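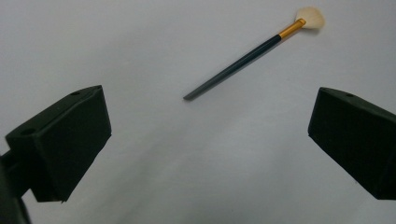 Fan brush, gold ferrule, two green fingers standing well back from it. Line item 1: fingers, printed, dark green, one pair per tool.

Gallery: What the Money Went On
Posted September 20, 2021 by Hsin-yi Chung

Every February I write an equipment plan for the small-objects bench at Brernano, and every fall I put up a page showing what became of it. Last year's page was mostly shelving. People were kind about the shelving.

This year we bought hand-held gripper tools, with a camera on each, so that a person can do the picking and the arm can learn from it later. The objects are cosmetics, which is what our customer Skustora ships. Cosmetics are light, thin, shiny and fond of rolling, and I have budgeted for all four of those qualities under "miscellaneous."

Notes to go with the picture, for anyone planning something similar:

Fingers. The first quote, from Lametard, was for machined ones. They were beautiful and I would have liked a pair for my desk. We print ours and keep 6 pairs in a drawer. Edges wear, corners get knocked, and a new pair is an overnight job on a printer we already owned. Put the filament in the plan anyway. I left it out and had to go and ask for it, twice.

The brush. A fan brush has a fat soft end that squashes and a skinny hard end that doesn't, with a slick metal collar in between. If you are choosing a finger shape, try it on one of these before you try it on a box. Boxes make everybody look good. We set aside $300 for sample stock and spent about half of it on brushes, a sentence I have now defended in two separate meetings.

The surface. Plain and pale, and the cheapest thing on the bench. Dark handles show up nicely against it. Cream bristles less so, and there is a line for a second, darker surface in next year's plan, where it sits directly above a new kettle. I expect to get one of them.

Tools. I asked for 8 and got 6. The reasoning was that we have six people, which overlooks the fact that tools break and people mostly come back after lunch. Order spares with the first batch if you can. Pan, who make the mounts, charge the same setup fee for two brackets as for twenty.

Still to come: lids, tubes, and the lip pencils, which have their own cost code and deserve it. I'll add pictures as the items clear purchasing. The lids have been approved. The tubes are awaiting a signature from someone who is on vacation until the 4th.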